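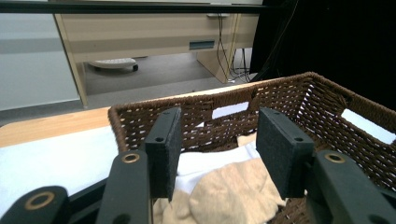

Según Fionnuala McGrath, a los profesores de Skavstead se les está pidiendo que vigilen a sus alumnos con un cuestionario que no sabe distinguir entre un chico devoto y un chico peligroso. Lo dijo en el pleno municipal que aprobó extender a todos los institutos el curso de «detección temprana de la radicalización» de la empresa Trirell, y la respuesta que recibió fue que el material «está contrastado». Con qué, no se explicó.

Cormac Quinlan | Agosto
Compartir 80 | Comentarios 6

El curso dura seis horas, se sigue por internet y termina con un test. Lo han completado ya 281 docentes, casi todos durante la fase piloto, y el ayuntamiento presenta esa cifra como prueba de que funciona. Es prueba de que se ha impartido. De los resultados en las aulas, el informe que acompaña a la propuesta dice muy poco: dos párrafos, uno de ellos sobre la satisfacción de los participantes con la plataforma.

El concejal Eamon Noonan defendió la ampliación con el argumento de que «la prevención no se puede medir por lo que no ocurre». La frase sirve para justificar casi cualquier gasto. También aseguró que el programa «no señala a ninguna religión», aunque el módulo central, al que ha tenido acceso este medio, incluye entre los indicios que conviene anotar el cambio repentino en la forma de vestir, la negativa a participar en ciertas fiestas escolares y el aumento de la práctica religiosa. El manual no nombra ninguna fe. Los ejemplos prácticos, en cambio, tratan en su gran mayoría de adolescentes musulmanes.

Preguntado por este punto, Noonan respondió que los ejemplos «se irán actualizando». No dio plazo.

Trirell sostiene en una nota que sus indicadores proceden de «la experiencia internacional» y que ningún alumno es evaluado por uno solo de ellos. La nota no cita estudios ni autores. Este medio pidió la bibliografía del curso y recibió un folleto comercial con la misma nota copiada en la última página.

Tampoco está claro qué sucede después de que un profesor rellena la ficha. El texto aprobado habla de una «mesa de valoración» sin decir quién se sienta en ella, cuánto tiempo se guardan los datos ni si las familias serán informadas. Tomás Ní Chonaill, que da clase de historia de las religiones en el instituto Oyewole y siguió el piloto entero, cuenta que preguntó por las familias en el foro de la plataforma y que el hilo se cerró sin respuesta. En su opinión, una hora bien dada sobre qué creen y qué no creen los distintos grupos habría servido de más que todo el catálogo de señales. El curso dedica a esa materia una diapositiva – con un error en el nombre de una festividad, añade.

La oposición se abstuvo. Su portavoz, Kevin Rafferty, explicó que «nadie quiere votar contra la seguridad», lo que describe bastante bien cómo han llegado hasta aquí otras medidas parecidas. Rafferty pidió que se incluya una evaluación externa y el equipo de gobierno aceptó estudiarlo, sin incorporarlo al texto.

El centro cultural islámico del barrio de Heltside no fue consultado durante la redacción, según confirmó el propio ayuntamiento. La parroquia tampoco. Noonan alegó que se trata de un asunto educativo y que habrá una ronda de contactos «cuando el programa esté en marcha».

La ampliación entrará en vigor con el nuevo curso. El precio del contrato no figura en la documentación entregada a los concejales; el ayuntamiento dice que se publicará con la firma.

Portada | Local | Educación | Sociedad | Opinión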